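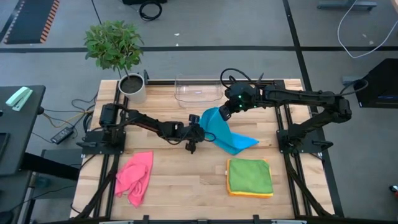
Virgil Lungu asked whether the operator should repeat an episode when the towel falls from the gripper. We decided no: the drop stays in the data, and it is marked `slip` in the notes column.

# Skedo towels

Towel folding by remote control, 2 arms, one table. One operator moves both arms.

- Episodes: 3122
- Marked `slip`: 160
- Operators: 3
- Version: 18 September 2019

## Notes

An episode begins when a gripper first touches a towel, and it ends when both grippers are open again. Please do not mix these files with the Bodard set, where the arm order is reversed (right, then left).

## To do

- Correct the wrist camera time stamps
- Add the December sessions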